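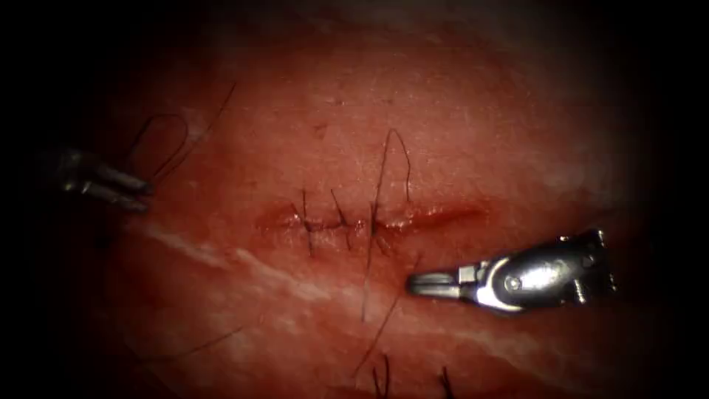

Folley is the annotation and replay toolkit maintained by the Pirach surgical software group for recordings of two-arm suturing. It reads synchronized video and joint logs, stores labels for thread, wound and instruments, and exports them in the format used by the Trendeck planner. Thread is labeled by state. A closed stitch with cut tails is stored as "placed", while a stitch whose strand is still long, such as the rightmost of the three along the incision, is stored as "active" until the tails are trimmed. The open part of the wound is stored as a separate polyline, and the planner takes its next entry point from that line.

Contents of this release
The July release holds 592 labeled clips from 49 sessions. Video is provided at 30 frames per second. Each clip folder contains the fixed view, the wrist view, joint positions for both arms and one label file.

Label conventions
Loops of thread are traced along their full visible length. Where a strand fades into shadow, the trace ends at the last point both annotators accepted. Instrument jaws are marked as open, closed or unclear. Contact between jaws and thread is marked only when it can be confirmed in at least one view.
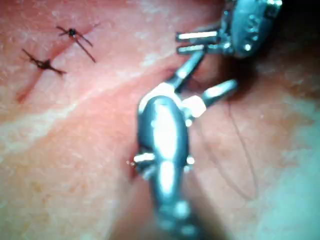

Wrist view: two instruments close together over the skin, with two knots on the incision at upper left.

Known limitations
Instruments near the wrist camera are often out of focus, and keypoints on them carry a lower confidence value. Bright reflections on metal may be returned as false jaw tips by the default detector. Fine strands may be missed; manual review is required before any clip is used to evaluate thread tracking. Version 4 label files cannot be read by earlier releases of the replay tool.

Permitted use
The clips and labels are provided for research in perception and planning. They are not intended for clinical use.

Maintainers
Zyanya Villalobos (label format), Eun-seong Maeng (replay and export). Requests for access should be addressed to Marisol Cervantes.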